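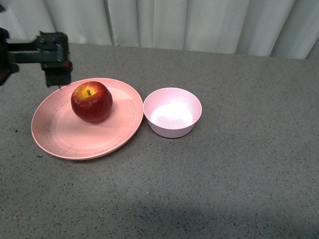 Revberg will end production at its Tredwood transmission plant in October, the auto parts maker told workers this week, eliminating 351 jobs. The plant received $34 million in state tax credits when it was expanded.

The company said the work will move to its plant in Colombo, Sri Lanka, where it has been adding assembly lines since April 2022. Another 202 employees at the Tredwood warehouse and testing center will keep their jobs for now.

Under the tax credit agreement, Revberg had to keep the plant open for five years after the expansion. That period has ended, and the state has not said whether it will try to recover any of the money.

The union local said it learned of the closing an hour before its members did. It plans to ask for severance pay and extended health coverage when talks open next month.

Plerkuta, a seat supplier with a shop across the road, said it has no plans to cut staff. Its main customers are truck makers in other states.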